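Envase textil y cierre de cordón: lo que medimos y lo que no
Notas de la ponente - Marisol Manríquez

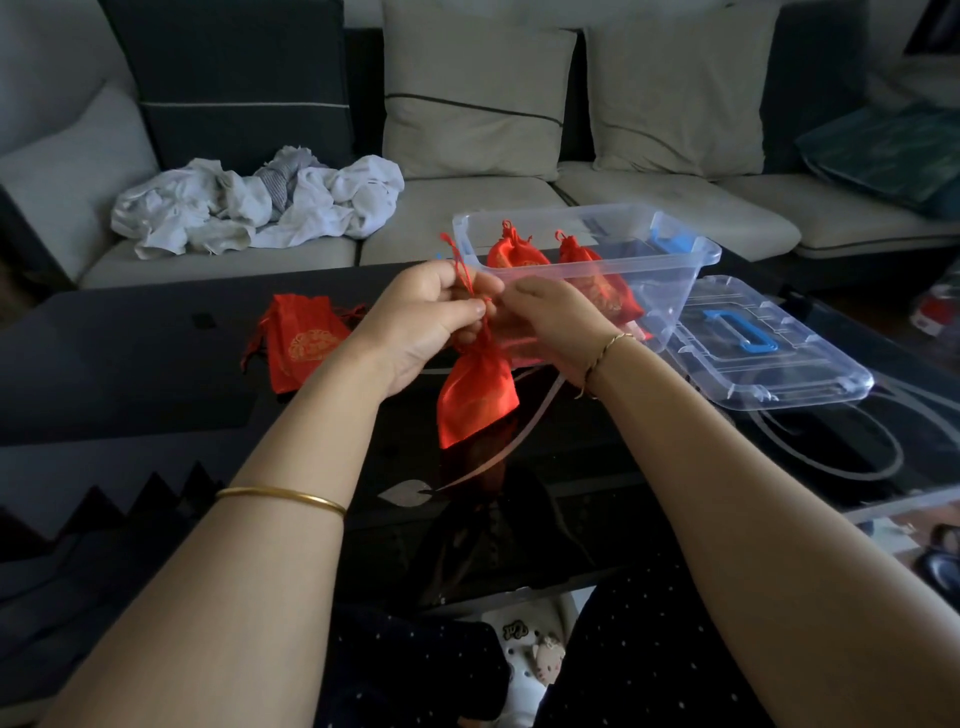 Diapositiva 1. Bolsita de satén rojo con cierre de cordón.

Diap. 1 (dos minutos). Saludo, agradecer a la organización. Decir de entrada que la charla trata de la tela y del cordón como sistema de cierre. El producto que va dentro queda fuera. Quien venga por estampación, remitir a la sesión de la tarde.

Diap. 2. Definiciones. Jareta: dobladillo tubular por el que corre el cordón. Cordón simple: una entrada, un nudo. Cordón doble: dos entradas opuestas, tiro simétrico. Insistir en que el ligamento satén deja bastas largas en la cara brillante; de ahí el brillo y también el enganchón. No confundir ligamento con fibra - hay satén de seda, de poliéster y de acetato, y se comportan de forma distinta en la jareta.

Diap. 3. Material de ensayo. Dos proveedores, Julden y Skumik. Todas las bolsas en poliéster, mismo tamaño, cordón trenzado. Total recibido: 3.367 piezas. Tras la inspección de entrada pasaron a ensayo 2.159. El resto se descartó por costura de jareta abierta o por cordón sin rematar. Si preguntan por el reparto entre proveedores: está en el anexo, no abrirlo en pantalla.

Diap. 4. Método. Ciclo = apertura completa, cierre completo, pausa. Se fijó el límite en 200 ciclos por pieza. Acondicionamiento previo de la tela en la cámara de Bañuelos, humedad controlada. Criterio de fallo: deshilachado visible en la boca de la jareta, rotura del cordón o cierre que cede bajo carga estática.
(Pausa. Aquí suelen preguntar por la carga. Fue constante en toda la serie.)

Diap. 5. Resultados. El primer punto de fallo es casi siempre la boca de la jareta, en el lado de salida del cordón. La rotura del cordón es rara: 235 piezas en toda la serie. El cordón doble reparte mejor el tiro y arruga la tela de manera más uniforme. El simple concentra el desgaste en un solo borde. Señalar la curva con el puntero, sin leer los ejes.

Diap. 6. Costura. Un remate en zigzag a cada lado de la boca retrasa el deshilachado. El ojal metálico lo retrasa más, pero endurece el cuello y el cierre queda flojo. Con corte en caliente no hace falta remate, siempre que la fibra sea sintética. En seda no procede.

Diap. 7. Limitaciones. Un solo tamaño. Un solo gramaje. Sin ensayo de lavado ni de luz. La serie de Cungate, con acetato, empieza en octubre y no se adelantan datos.

Diap. 8. Preguntas. Tener a mano la tabla de gramajes y las muestras de jareta cortada. Si falta tiempo, saltar la 6 y volver a ella en el turno de preguntas. Pasar las muestras por la fila izquierda y recogerlas antes de salir.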